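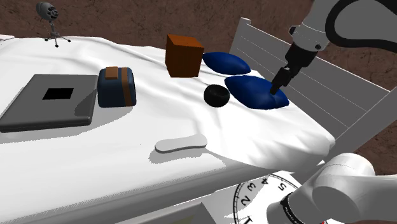
Datasets / Travel / Tredik / README

Tredik Cabin Bag Rules

Tredik is a table of what airlines say you may carry on board, what they charge when you carry more, and how many pages you have to click through to find out. It covers 70 carriers and 310 fare types. Most of those fare types have names like Light, Lite, Basic Light and Smart, and they mean different things at different airlines. Sometimes they mean different things at the same airline.

Last updated: May 15, 2026

What you get

bags.csv has one row per fare type and 17 columns.
routes.csv has the 204 routes we checked prices on.
notes.txt holds everything that wouldn't fit in a column. It is the longest file by some way.

The columns people ask for most:

fare_name: as printed by the airline, capital letters and exclamation marks included
small_bag_cm: three numbers, always sorted longest first
large_bag_cm: same again, blank if a large bag isn't included
weight_kg: blank means no limit was published, so don't read it as zero
fee_online, fee_gate: in pounds, converted on the day we looked
wheels_counted: yes, no, or silent

We started out with wheels_counted as a plain yes or no. That lasted one afternoon. Airlines that measure a bag "including wheels and handles" are easy. The rest publish a size and leave the wheels as a matter between you and the metal box at the gate.
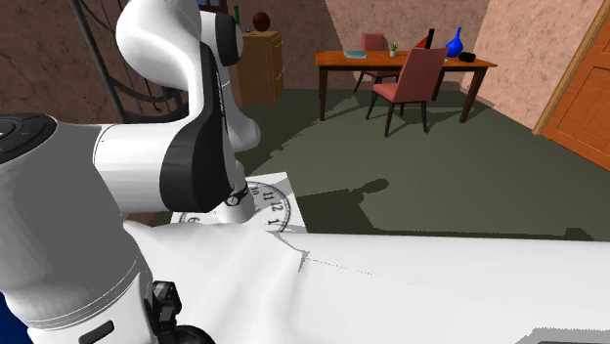
Simulated robot arm beside a broad white surface.

How it was collected

We read the public baggage page for each carrier, then went as far as the payment step of a booking to see what the fee came to. Where the two disagreed, the booking price won and the page price went into notes.txt. All prices are for one adult with one extra bag, travelling one way. Families will have to multiply and sigh.

The route list came out of Fluter, our old fare checker, which is why it leans so heavily towards short hops and has hardly anything long-haul. Fluter is retired and no longer gets fixes, though it still sends the occasional alert about a flight to Pirklow.

Known problems

Fees move. The April figures were out of date before we had finished typing them in, and these will go the same way.

Some carriers price bags by demand. For those we store the lowest and highest fee seen and leave the middle alone.

"Personal item" and "small bag" are treated as the same thing. Two airlines would object to this. They also object to each other.

Duty-free bags are left out entirely. We tried.

The Hughes script (tidy_sizes, in the tools folder) turns inches into centimetres and rounds down. If your bag is exactly on the limit, check the airline's own page before arguing with anyone in a hi-vis vest.

Please don't use this for

Settling a dispute at the gate. Staff have not read our README.

Licence

Free to use and change, with credit to Tredik. Corrections are welcome if they come with a link and the date you looked.

Shares 17 | Comments 3

Contact | © 2026 Tredik | Back to top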